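3. Materials and Methods

3.1 Setting

The study was carried out in Lanevthorpe, a former mill town where a large share of the older housing is divided into small rental units. Most of these units have hard floors in the kitchen and hallway and low-pile carpet elsewhere. Tenants clean the units themselves between yearly inspections. We chose the town because the housing stock is fairly uniform and because the local housing office already kept records of floor type, year of renovation and heating system for each address.

Households were invited by letter in February. A household could take part if it had lived at the address through the previous winter, had at least one hard floor of 9 square meters or more, and did not employ a paid cleaner. Of the households that replied, 200 met these conditions and agreed to two home visits. Each household received a small grocery voucher after the second visit. No household was told which cleaning habits were of interest to us until the second visit was over.

3.2 Questionnaire

At the first visit, one adult in each household filled out a paper questionnaire on cleaning routines. It asked how often each room was swept, vacuumed or wiped, at what time of day, by whom, and with what. Earlier work on household dust has often relied on frequency alone. In a pilot in Estberg we found that two people who both reported cleaning "once a week" could mean very different things by it: one wiped the whole floor with a damp cloth, while the other ran a dry broom along the middle of the hallway. We therefore asked separately about the tool, whether it was used damp or dry, and whether furniture was moved.

The questionnaire took 15 minutes on average. Marisol Palacios conducted the visits in English and Spanish, and respondents could switch between the two. Where a respondent was unsure of the name of a tool, they were asked to bring it to the table, and its type was recorded by the visitor. This step removed most of the confusion over the word "pad," which respondents used for sponges, folded cloths, flat mop covers and round padded pieces alike.

3.3 Classification of cleaning surfaces

Tools were sorted by the surface that meets the floor or furniture, without regard to the handle or the price. We used four classes: bristle, smooth textile, raised textile and mixed textile. Bristle covers brooms and brushes of all kinds. Smooth textile covers flat woven cloths with no visible pile. Raised textile covers terry, chenille and other fabrics with loops or tufts over the whole face. Mixed textile covers any face on which flat and looped areas alternate (Figure 1).

The mixed class was added after the pilot. Under the earlier three-class scheme, the two coders had disagreed most often about patterned fabrics, with one coder going by the flat parts and the other by the loops. Aurelio Meléndez and a second coder then sorted all recorded items again without seeing each other's results. Remaining disagreements were settled by discussion. The scheme describes texture only. It says nothing about fiber content, which could not be judged reliably during a home visit, and an item's place in the scheme should not be read as a claim about how well it cleans or what its maker meant it for. 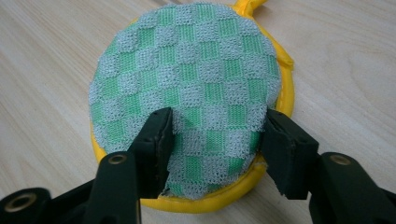

Figure 1. Texture reference for the mixed textile class. Pale green squares with a fine woven texture alternate with raised, looped gray squares across a round padded face with a yellow rim.

3.4 Dust sampling

Settled dust was collected at both visits from two spots in each home: a patch of hard floor in the hallway and the top of a door frame in the main living area. The door frame was included as a surface that few people clean on a regular basis. Respondents were asked not to clean either spot on the day of a visit, and were reminded by phone the evening before.

Samples were taken between 9 in the morning and noon, with windows closed. Each spot was marked off with a cardboard template and wiped once in each direction with a pre-weighed filter. Filters were sealed in envelopes and left in the weighing room overnight so that differences in humidity between homes would have less effect on the result. They were then weighed on the same balance used for the empty filters. One filter in every batch was carried to the homes and back without being used, and its change in weight was subtracted from the others in that batch.

We did not analyze the dust for allergens or metals. The Lamptey index, which combines dust mass with the number of days since the last reported cleaning, was calculated for each spot and multiplied by 1000 for ease of reading. Homes in which the date of the last cleaning could not be recalled were kept in the analysis of raw dust mass but left out of the index.

3.5 Statistical analysis

Dust mass was strongly skewed and was log-transformed before analysis. We fitted linear mixed models with household as a random effect and with cleaning frequency, surface class, damp or dry use, and number of residents as fixed effects. Floor type and year of renovation were taken from the housing office records and added in a second model. Pets were entered as present or absent.

Homes on Totwood, the street nearest the rail yard, had higher door frame values at the first visit than homes elsewhere. We ran all models with and without this street. The direction of the main effects did not change, and the results in Section 4 are given for the full sample unless stated otherwise.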